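Packing Tips for Seeing Old Stones and Big Views, Minus the Nonsense

February 13, 2025

Every list of natural wonders and ruins now comes with a second list of household tricks to get you ready for them. I have tried most of these tricks at my own kitchen counter and on the road, the last time in August on the walk up to the Domport arches. A few are worth the trouble. Plenty are not.

Freezing water bottles overnight. Fine, if you fill them three-quarters full and leave the cap loose until they are solid. Fill them to the top and the plastic bulges or splits. A frozen bottle also gives you very little to drink for the first hour, so carry a second one that isn't frozen. I carry 700 ml of plain water and one frozen bottle, and that has done me for a morning at any ruin with a kiosk.

Dryer sheets in your boots. They cover the smell until lunch. Newspaper, balled up and changed once during the night, does a better job and costs nothing. Pull the insoles out first and stand them up against a wall.

Rubbing a candle on a stuck zipper. This one works. Use a plain white candle and run it down both sides of the teeth with the zipper closed, then open and close it a few times. Colored candles can leave a mark on light fabric. Don't bother with cooking oil. It picks up every bit of grit on a dusty trail, and then you have a worse zipper.

Insulated lunch bags. I bought the Isolico one after reading that it would keep food cold "from sunrise to summit." Mine kept a cheese sandwich cool until late morning. An old bath towel wrapped around a plastic box did almost as well, and I already owned the towel. If you do buy a bag, check that the lining wipes clean at the seams, where the crumbs go.

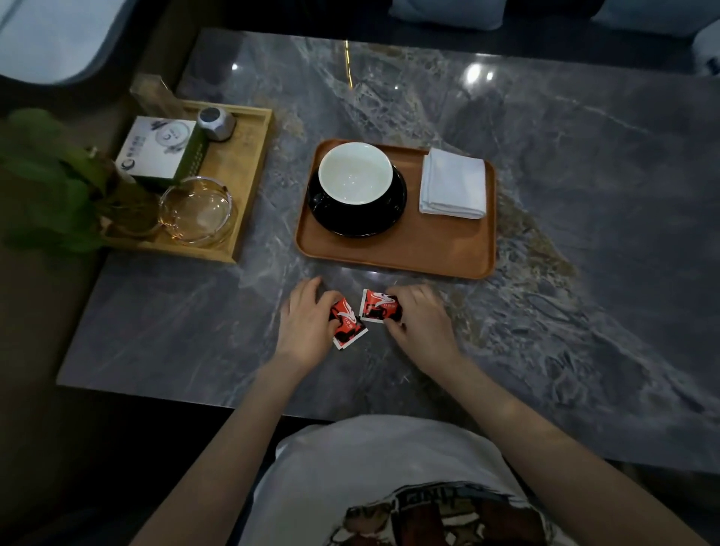 Rolling clothes to save space. I have my doubts. I packed the same four shirts rolled and then folded, and the difference was about one pair of socks. Rolled shirts do wrinkle a little less. Jeans take up the same room whatever you do to them.

Vinegar for sunscreen stains. Sometimes. My neighbor Roya Mazandarani swears by it, but the yellow marks on my collars didn't budge until I used dish soap, left it half an hour and washed the shirts in warm water. Try that first, and keep the shirt out of the dryer until the mark is gone.

Printed maps in a freezer bag. Yes, every time. The viewpoint at Halász is 1237 steps up by the guidebook, and my phone had no signal for nearly all of them. Fold the map so the part you need faces out, and press the air out before you seal the bag. Buy the thick freezer kind, as sandwich bags tear at the corners.

Banana peel on hiking boots. No. You get sticky boots and, in my case, ants. A damp cloth, then ordinary boot wax once the leather has dried.

Niloufar Tabrizi wrote in to ask about baking soda in the tent bag. I have used it in a closed sock for two summers and can't say I notice much. Airing the tent on a clothesline for a full day before you put it away does more.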